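Spent my evening with the Zarkum quote for a home tidying arm and I have thoughts. Thread, because my spouse has stopped listening.

1/ The ask: one arm on a wheeled base, picks clothes and toys up off the furniture, drops them in a bin. We run a small furnished rental business out of Pidedham and turnover cleaning eats us alive. So yes, I took the meeting.

2/ Base price is $3000. I laughed out loud when I saw it, because that's low. Then I scrolled. Grippers: separate line. Charging dock: separate line. "Onboarding": separate line, no number next to it, just the words "to be scoped."

3/ Whenever a vendor writes "to be scoped" I put the biggest number I can stomach in the spreadsheet and then go make coffee.

4/ Service plan is $163 a month. Per unit. We have 4 apartments. They'd like us to have one arm in each, naturally. I asked if one could be carried between them and the sales guy said it "may affect calibration." May!

5/ So, math for the skeptics and for my own sanity. Four service plans is $652 a month before anything has lifted a sock. That's $7,824 a year. I pay a real person who also does the bathroom and notices when the faucet drips.

6/ Dubey came in higher up front but the fingertips are included and you can swap them yourself. Zarkum wants the whole gripper mailed back. Turnaround time? Also to be scoped, I guess.

7/ What I keep asking both of them, and what neither brochure covers: soft stuff. Every demo video has a block. Or a cup. Sometimes a very firm lemon. My guests don't leave lemons on the couch.

8/ They leave what look like shorts. Crumpled up, on a gray cushion, fabric on fabric.
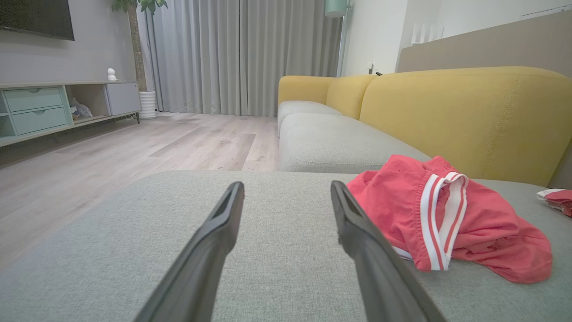 9/ And a grab is only the start of it. I want to know how many tries per item, what happens when it pinches the seat cover along with the clothes, and who pays for the seat cover. I sent that in writing. Got back a PDF about "the future of living spaces."

10/ Somebody will reply that prices drop every year so just wait. Fine, I'm waiting. But I have to put a line in next year's budget or it doesn't exist, and our budget closes in January whether robots are ready or not.

11/ Where I've landed: no purchase. One rental unit, 3 months, one apartment, cancel any time. Duten is the only outfit that offered that without me begging. Their arm is slower on paper. I don't care about slow, the place is empty between guests anyway.

12/ Things I want in the contract before I sign: spare fingertips in the box, a phone number with a human on it, and a log of failed pickups that I get to see. Duten said yes to the first two. The log is "under discussion."

13/ Also still no answer from anybody on what happens when a guest leaves a charging cable in the pile.

14/ If you run rentals and have paid for one of these with your own money, tell me what the second invoice looked like. Please no links to launch videos. I've seen the lemon.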